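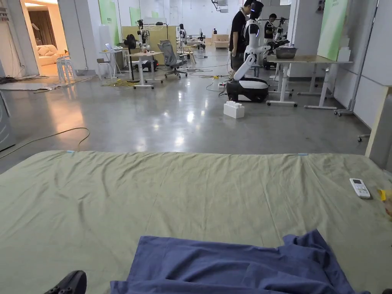
Dustus sells its cloth-handling kit as a set: hand-held grippers, charging base and 50 hours of support. The operator works the fabric by hand, and the software converts each pass into motion data for an arm. Oona Savolainen, who runs trials at Ojala, ordered the kit in July and logged 112 passes in the first session. Of those, 9 were rejected for lost tracking.

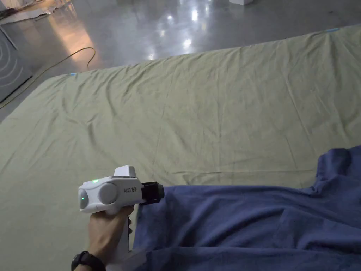
Gripper held at the edge of a blue cloth, green indicators lit.

Setup is short. Calibration is not – it must be repeated after every battery change, and the manual covers it in one paragraph. Thin fabric on a soft surface remains the hardest case.
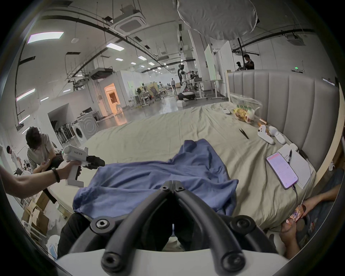

Emanuel Bogdan would wait for the next firmware, noting that his own set drifts after roughly 109 minutes and that support has yet to send a fix.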